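Guides > Fonts > Cleanup

Clear a stuck font cache

Fonts showing up as boxes, or the old version keeps printing? Usually the cache. Takes 4 minutes.

1. Close everything that uses fonts. Browser too.
2. Open Services, stop Windows Font Cache Service.
3. Delete the files in the FontCache folder. Leave the folder itself — you need it.
4. Start the service agian. Reboot.

Still slow? Too many installed. I had 3000, got down to 400, menus open right away now. Move the rest to a plain folder, install per job.

Backup first. Seriously.

Comments

Xolani Nkuna: Step 3 said access denied, had to stop the service twice. Then fine.

Fatos Shehu: worked on 11, thanks

Related
Skevton font viewer — quick setup
Printing a sample sheet in Grondness
Duplicate fonts, wich one to keep

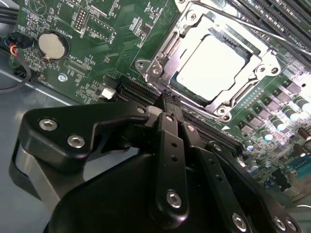
Processor in its socket, memory slots behind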